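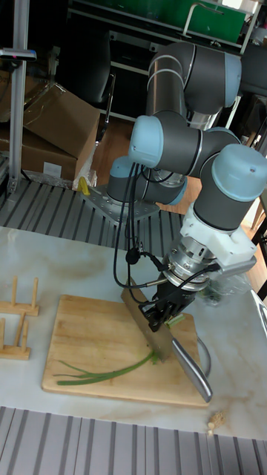

Scallion (also green onion, spring onion, salad onion)

Scallions are young onions eaten whole, before a big bulb forms. Several species are sold under the name, mostly Allium fistulosum and immature Allium cepa. Milder than bulb onions. Both the white base and the hollow green leaves are eaten, raw or cooked.

Growing
Sown in April in cooler areas, again in late summer. Seed goes in shallow, rows 8 inches apart. Likes loose soil and steady water - dry spells make the leaves tough. Bunching types dont form a proper bulb and can be left in the ground over winter in mild places.

In Dralbridge
The town was a scallion center for much of the last century. At the peak there were 74 growers in the valley, most on small plots near the river. Two local varieties are still grown: Hayat, long and pale, and Wovska, shorter with a reddish base and a stronger taste. Shiyu Xue's survey of the valley plots lists both, along with teh old seed sources.

Kitchen use
Cut thin for soups, noodles, omelets, dips. Whites take longer to cook than greens, so they usualy go in first. Whole ones can be grilled.

Storage
Fridge, wrapped in a damp towel, or standing in a little water.

See also: Chives, Leek, Shallot

Page last edited Feb 1, 2022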